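Room for one more chair at Flernetti

The big shared room at Flernetti has been getting a slow and friendly rearranging this summer, and folks who come by regularly will find the white tables set up with chairs again, with a bit of greenery to keep everybody company. It all came out of a long list of wishes gathered back in December! 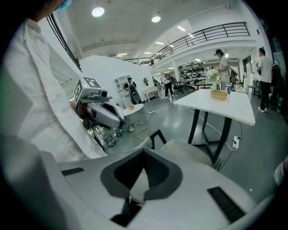
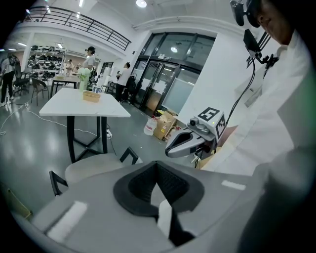

By the Mancuso Neighborhood News staff writer
Jul 23, 2026

The room seats 40, and sign-up for the fall tables is open at the Flekance front desk until 7 each evening.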